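Arkora Table Silicone, 4 oz Bottle with Needle Tip

Home > Game Room > Foosball > Care and Parts

If you've only ever used whatever spray was in the garage, please try this stuff. It's pure silicone in a little squeeze bottle with a long metal tip, and it makes an old table feel so much better that I've had people ask me if I changed the rods (I hadn't!). We've stocked it since the shop was one shelf in the back of my brother-in-law's place, and it's still the thing I reach for first.

One bottle lasts a home table a long time. Leagues and arcades go through it faster, so we also carry the refill size, listed at the bottom of the page.

What it fits
Any table with steel rods and plastic or nylon bearings, solid or hollow rod. It's fine on telescoping rods too, but go very light on the inner rod. Please don't put it on the playing field, the balls or the handles. Silicone on a playing field is miserable to get off and your passing game will go with it.

How to use it
Wipe the rods down first with a dry cotton cloth. If there's black gunk near the bearings, a bit of rubbing alcohol on the cloth takes it right off. Push the rod all the way in, put one drop on top of the rod where it meets the bearing, then pull and spin it a dozen times or so. Same on the other side. Wipe off anything you can see. If you're getting drips on the field you used too much, and everybody uses too much the first time.

Do the goalie rod last. It gets the most side-to-side play, and if you do it last you'll have a good feel for how little you need.

How often
For a family table, every couple of weeks when it's getting played and not at all when it isn't. For a break room or a clubhouse, once a week is about right. Tímea Tóth runs the Mevance winter league on 4 tables and does hers before every match night, one drop a side, and those rods are a joy. She also wrote the rod-cleaning sheet we tuck in with every order, so thank you, Tímea!

Players have asked about the heavier Cenix blend. It's a nice product and it hangs on longer in a dry room, but I find it a touch slow for snake shots. Try both if you're fussy like me. Florin Cozma swears by the heavy one and beats me regularly, so take my opinion with that in mind.

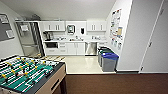

While you have the bottle out
Check the bumpers. They crack on the inside face where you don't see it, and a cracked bumper will make a good rod sound terrible. Snug up the leg bolts, and put a level across the field both ways. Our replacement bumpers come in packs of 2 and fit most full-size tables; measure your rod diameter before you order, and if it falls between sizes send Birdie Esposito a note with the measurement. She's great at this.

Customer notes
"Bought the house with a table in the basement that hadn't been touched in years. Cleaned it, two drops a rod, and my kids play on it every night now." Nelu Preda
"Tip is nice and thin. Cap is easy to lose, buy a spare." Zamfira Avram

(Spare caps are now in the parts list.)

Details
Size: 4 oz
Contents: 100% silicone, no scent, no color
Tip: steel needle with screw cap
Refill: 16 oz, no tip included
Ships from our McPhee Street warehouse
Page updated 23 January 2022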